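Marking out a workbench with tape

If your bench top has no lines on it, tape is the cheapest way to get some. It peels off later and shows up better than pencil on gray.

Wipe the surface and let it dry. Lay the first strip from one side to the other without stretching it, then press it down with a dry cloth. Run the second strip straight over the first. Don't cut it at the crossing. Leave 40 mm extra at each end and trim when both are down.

Set a small block at the end of a line as a stop.

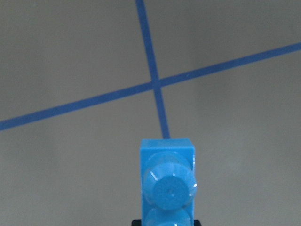

Blue tape crossed on a gray surface, with a toy brick at one strip.

Replace the tape when the edges start to lift.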